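Last updated 10th January

When the first arm arrived at Welport, Duyên Giáp tells me over a very long lunch, she was sure her job would be gone by April. She had spent six years testing kitchen helpers by hand, and she was good at it (she still is!). Now she plans the trials, and the arm does the reaching, over and over, at a kitchen built for children.
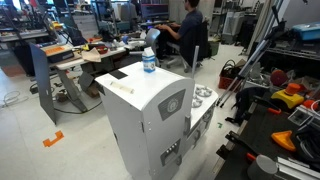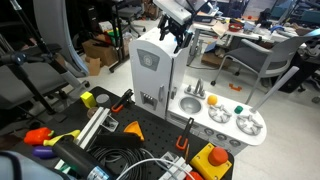 What she misses is the talking. Two people at one counter chat all day, and a person at a keyboard mostly doesn't, so she and Khang Kiều have taken to walking out for coffee together after every 100 trials. Her wrists feel better, she says, and she sleeps well, though she would still like somebody to ask her opinion before the next machine is ordered.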